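About the Carkcombe Table Service Program

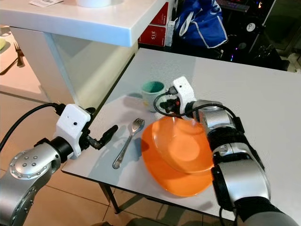

Indbridge Centre for Hospitality Training
Prepared by the Program Coordinator, Carkcombe campus

The Indbridge Centre for Hospitality Training has offered instruction in table setting, clearing and dining room practice since 2000. The Centre began as an evening course for staff of the boarding houses near Carkcombe and now operates from two sites, the original campus and the smaller Irach annex, which was fitted out for kitchen classes and is shared with the adult literacy service.

The Table Service Program is the Centre's foundation offering. It runs for 12 weeks and is open to school leavers, to people returning to paid work and to employees sent by aged care homes, clubs and school canteens. No previous experience is required. Groups are limited to six learners per instructor.

Instruction begins with the single cover: a plate, a fork and a cup on a plain white table. Learners work with these pieces alone for the first fortnight. They practise carrying a plate by its rim, placing it without noise and lifting it again without disturbing the pieces beside it. Knives, side plates, glassware and serviettes are introduced afterwards, and full table plans are taught in the second half of the program.

The Centre prefers coloured tableware for early instruction. An orange plate on a white surface can be seen readily from across the room, and many of the aged care homes that employ our graduates favour strong colours at mealtimes for residents with low vision. White china is brought in at week six, together with tablecloths and tray service. Learners are expected to be familiar with both.

Clearing is taught as a subject in its own right. A learner who sets a handsome table may still stack too high, reach across a guest or leave a fork to slide from a tilted plate — faults that are more easily prevented than corrected. Assessment therefore gives equal marks to setting and clearing. The practical assessment takes place at the end of term, with the final sitting of the year held in November.

The Aasen Room, on the ground floor at Carkcombe, is the Centre's training dining room. It serves a midday meal to members of the public during term, prepared by the cookery classes and served by learners in their last month. The tableware store adjoining it holds more than 400 pieces, which community groups may borrow for functions on application to the office. Borrowed items are to be returned washed and dried, in the crates supplied.

Graduates receive a certificate of completion and may proceed to the Centre's courses in function service and dining room supervision. Former learners are welcome to attend refresher sessions at the Irach annex at no charge.

Enquiries about enrolment, employer places or the loan of tableware should be directed to the Carkcombe office, which is open from 9 am to 4 pm during term. Program outlines are available at the front counter and can be posted on request.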